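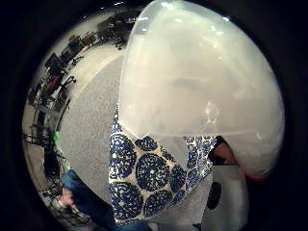

The synagogue ledger from Carthorpe has 183 pages, and I have now read all of them twice. The first time I read for names. The second time I read for money, and the second reading was more useful.

The ledger records dues, fines and charity payments for a small congregation that rented a room over a grain store on Doolan Street. Entries are in Yiddish with the sums in dollars. The secretary's spelling changes by season, and for the first 40 pages I took two men to be four. Tipene Halliday at the Tetora archive worked out that the letter I was reading as a final nun was a badly made zayin. That fixed most of the duplicates.

Fines are the best part. A member paid 10 cents for talking during the Torah reading and 25 cents for leaving a meeting without permission. One man, entered only as Kastham, paid the second fine so often that the secretary stopped writing the reason and put a dash. I don't know if Kastham is a surname or a town. It is not a town on any map I have.

The charity column totals 1,596 dollars, by my addition. The secretary's own total is lower by 2 dollars. I have checked his carrying from page to page and the error enters in August, where a payment for a traveler's train fare is written in the margin and never brought down.

Local histories tend to describe this congregation as poor and short-lived. The second is correct. The first needs work, because a group that gave away more than 1,000 dollars while renting one room was making a choice about where the money went. They never bought a building. The minutes mention a building fund on three occasions and each time it was voted over to burial costs or coal.

Next I want to compare the handwriting against the cemetery receipts. Those are on film, and the reader at Tetora is out of service until they get a new lamp.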